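Progress report to the Gatchalian Fund
Project: Small Parts Table, Brondside Family Centre
Prepared by: Adi Gunawan, project coordinator
October 23, 2026

1. What this report covers

The report describes the work done on the Small Parts Table since our last report in March. As you will remember, the Fund gave us support to set up a sorting and laying-out activity for children of school age who need more practice with their fingers, and for the parents who come with them. I write here about the material, the room and the way the activity is now done. The money side is sent separately by our office at Birkis.

2. The room

We have moved from the corridor side of the building to the back room. It is smaller, but the light is better and the door can be closed, so the children are less disturbed by people passing. In the spring we tried a patterned tablecloth, which many parents liked. The children liked it also, but they lost the pieces on it, and too much of the session went to searching. We now work directly on a plain table top in a brown-grey colour. Small bright things are easy to find on it, also for the two children who have weak eyesight.

3. The plates

In the first plan we wrote that each child would get a tray with compartments. We have changed this, and I want to explain the change properly, as it was a line in the budget. The compartments gave the answer too early. A child saw an empty box and filled it, and there was little to think about. With a small round plate, the child has to decide where each piece should lie and how much space to leave. The raised rim stops the pieces from rolling away, and the flat middle is large enough for a few pieces at one time.

We chose plain white plates without any pattern. They were bought from Fuvolard in one order, and the cost was lower than the trays. We have 16 plates. They are washed after each session and kept in the cupboard under the window.

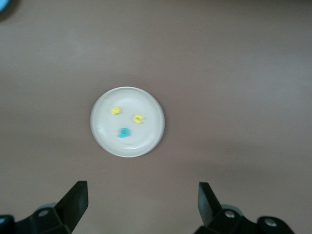
Small white plate with two yellow pieces and one blue piece, laid apart from each other.

We normally begin with three pieces. The task in this first step is only to put them on the plate so that none of them touches another. It sounds very easy, but for some of our children it was the most difficult part in the first weeks, and we stayed with it longer than planned. Later steps ask for a row, then for a copy of a plate that the parent has laid, and at last for a plate laid from memory.

The shapes are mixed on purpose. An open, curved piece is picked up in another way than a compact, lumpy one, and the children soon find out which they prefer. We write down the preference on the child's card, but we do not correct it.

4. Sessions and attendance

Nine families are registered at present. One session takes 90 minutes, including the time for arriving, washing hands and putting away. We had hoped for more families by now. The afternoon time is difficult for parents who work, and I have asked the centre for one evening in the week. The answer has not come yet.

5. Difficulties

The pieces are tiny, and this brings two problems. They get lost, and younger brothers and sisters must be kept away from them. We now give the pieces out by hand and collect them before the plate leaves the table. Younger children have their own corner with large blocks.

The second difficulty is storage. The pieces are still kept all together in one tin, so preparing a session takes too long. We would like to keep them sorted by colour.

6. Next period

We plan to write the steps on simple cards, in large letters, so that parents can use the activity at home with a plate from their own kitchen. A draft of the first cards will be ready for the Fund to read before the next report. We also ask for your permission to use the amount left from the trays for storage jars and for printing these cards. Please let me know if you need this request in a separate letter.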